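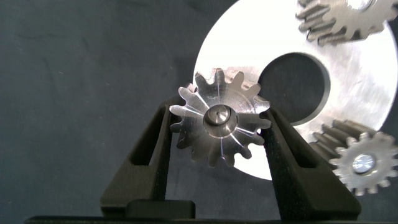
How Racehorses Get Their Shoes

A racehorse is a heavy animal on small feet. One filly trained at Riltstead weighed 407 kilograms when she was last on the scales, and each of her hooves would fit on a bread plate. When she gallops there are moments when a single hoof is carrying everything.

Most racehorses wear metal shoes. The person who fits them is called a farrier. You say it like "carrier", but with an F.

What is a hoof?

The hard outside part of a hoof is called the wall. It is made of keratin, the same stuff as your fingernails and your hair. Like your nails, it keeps growing and has to be trimmed. The outer wall has no feeling in it.

If a horse lifts its foot and you look underneath, you will find two other parts. The flat part is the sole. The rubbery part shaped like a V is called the frog. It has nothing to do with the frogs that live in ponds. The frog helps the horse grip the ground and soften the bump when its foot lands.

Between the wall and the sole there is a thin pale line. Farriers call it the white line, although it is often more yellow than white. Inside that line are the parts of the foot that can feel pain, so a farrier pays close attention to it.

Do all horses need shoes?

No. Wild horses never wear them. They walk a long way every day, and the ground wears their hooves down. Many ponies and riding horses go without shoes too. This is called going barefoot, even though a horse doesn't have bare feet in the way that we do.

Racehorses are different. They work hard on the same tracks most mornings, and their hooves can wear down or chip faster than they grow. Shoes protect the edge of the hoof and help with grip.
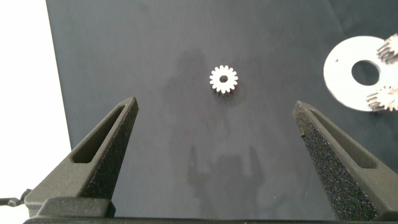 A horseshoe is a curved bar of metal with a gap at the back. The gap leaves room for the heel to spread a little when the horse puts its weight down. Compare it with the small metal gear lying flat on the dark mat. The gear goes all the way around in a ring, with short teeth on the outside and one round hole in the centre. A horseshoe has its holes along the curve, several on each side, and those are for the nails. Most shoes also have a groove on the bottom where the nail heads sit.

Steel shoes and racing plates

Horses wear two main kinds of shoes at a racing stable.

Steel shoes are strong and last well. Young horses often wear them while they are learning, and some older horses wear them for training.

Racing plates are made of aluminium. They are much lighter than steel, and thinner too. A lighter shoe means less for the horse to lift at every stride, and there are a lot of strides in a race. In the last 200 metres, when the horses are getting tired, a trainer wants them to be carrying as little as possible. Aluminium is softer than steel, so plates wear out sooner.

Some stables change the shoes just before a race and change them back afterwards. Others leave the plates on all the time. It depends on the trainer and on how strong the horse's hooves are. Pulling shoes off and nailing them on too often makes a lot of holes in the wall, and then the next nails have less to hold on to.

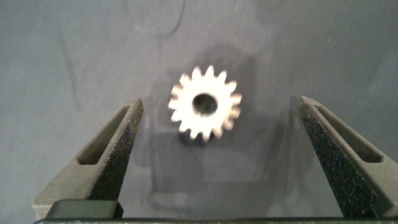 The old shoe has to come off before anything else can happen. The farrier straightens the bent ends of the nails, then eases the shoe away with a tool called a pull-off. It looks like a big pair of pliers.

Next comes the trim. The farrier cuts away the extra hoof with nippers, tidies the sole with a hoof knife and makes everything level with a rasp, a long rough file. Stable dogs love this part. They wait under the horse's belly for the trimmings and chew them up – a vet will tell you they shouldn't have too many.

Then the new shoe is shaped. No two hooves are quite the same, and even the left and right front feet of one horse can be different. The farrier holds the shoe against the hoof, takes it away, taps it on an anvil and tries it again. Aluminium plates can be shaped cold. Steel shoes are sometimes heated in a small gas forge first, which makes the metal easier to bend. When a hot shoe touches the hoof there is a lot of smoke and a smell like burning hair. It doesn't hurt the horse.

Last of all, the shoe is nailed on. The nails go through the shoe and into the wall, and they are made to curve outwards so the points come out through the side of the hoof. The farrier twists off the points and folds the ends over. The folded ends are called clinches. They stop the shoe from slipping off.

How long does it take?

Trimming and fitting a whole set can take an hour or so. Swapping a single lost shoe is quicker, and a good farrier with a quiet horse can do it in 20 minutes. A horse that won't stand still takes longer.

Racehorses are usually shod again every few weeks. "Shod" is the word for wearing shoes.
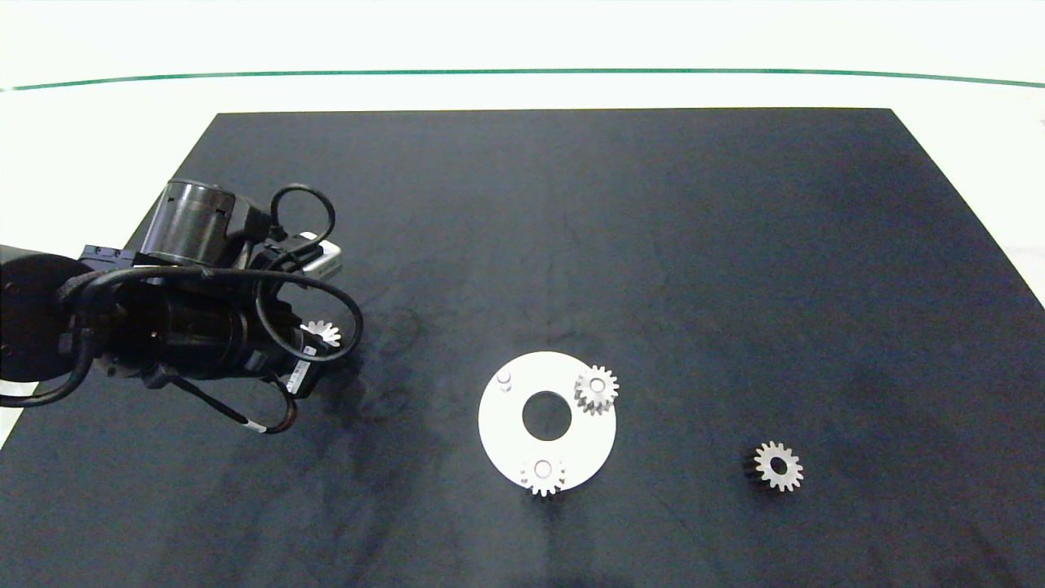
A dark mat on a white table, with a black robot arm at the left.

What if a shoe comes off?

A horse can lose a shoe by stepping on the back of it with another foot. Sometimes the shoe is twisted and a piece of the hoof comes away with it. If this happens on the way to the start of a race, there may be time for a farrier to put on a new one near the gates. If the foot is sore, the horse doesn't run.

When the wall is too broken to hold nails, the farrier can use glue. Glue-on shoes cost more and take longer to put on. They are useful for horses with thin hooves, and some horses wear them for their whole racing lives.

How do you become a farrier?

In Australia, most farriers start as apprentices. They work beside an experienced farrier for several years and learn about metalwork as well as how horses' legs and feet are put together. The work is hard on the back, as you spend much of the day bent over with a hoof between your knees. Farriers wear thick leather aprons, split down the middle so they can hold the foot properly.

You also have to be good with nervous animals. A young horse that has never been shod may need to have its feet picked up and tapped every day before it is ready for a farrier.

Words to know

Clinch – the folded end of a nail on the outside of the hoof.
Frog – the V-shaped part under the hoof.
Keratin – what hooves, hair and nails are made of.
Plate – a light shoe for racing.
Rasp – a long, rough file.
Shod – wearing shoes.

Contact the Riltstead Junior Racing Pages | © Riltstead Junior Racing Pages | Back to top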